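News from the Ground Floor: Caring for the Marble

Dear members and friends of Ivdale House,

In July many of you asked me about the floor in the ground floor room, so I use my space in this newsletter to write about it. I am not a professional of stone. I have cleaned marble floors for 11 years, first in my parents' shop and now in our house, and I have made most of the mistakes already.

The tiles are white marble, square, with gray and beige veins. When Joar Ljungberg and I measured the room for the new insurance paper, we came to 311 tiles, the cut ones along the wall included. Some are nearly plain and some have a strong gray cloud in them. Several members have tried to scrub these clouds away. Please do not do this. The cloud is in the stone, and it will be there also when all of us have moved out.

Real stains are another matter. Marble does not like anything sour. Lemon, vinegar, wine, tomato and many bathroom cleaners will eat the polish and leave a dull mark. A dull mark can not be washed off, it must be polished again by a person with the right machine, and the last offer we received for this work was 201 dollars for one corner.

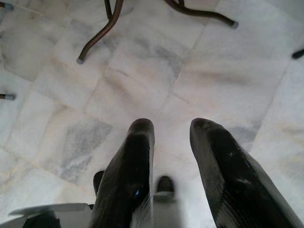

For the weekly washing we use warm water and a small spoon of the neutral soap from Ulent, which you find in the closet beside the stairs. More soap does not make the floor cleaner. It leaves a film, and then each shoe makes a mark on it. Wring the mop very well, wash with clean water one more time, and dry with the flat cloth. The grout lines are thin and they hold water longer than the tiles, so please go over them with the cloth also.

Before any washing comes the sweeping. Sand is the worst enemy of a polished floor. The mat at the garden door should be shaken outside every evening after the last group, at 9 o'clock or when you close.

Then the chairs and stools. Please lift them when you move them. Metal legs make fine scratches, and you see these only in the morning when the light comes in low. Birger Midtbø from Eide has given us a box with 50 felt pads, and it stands on the shelf over the soap. A pad that is worn thin collects grit and scratches worse than the bare leg, so change it in time. For round legs, cut the pad a little smaller than the foot.

If something is spilled, press a paper towel on it and do not rub. Write it in the blue book, with the place in the room, also if you think it has gone well. I read the book every evening.

Gusine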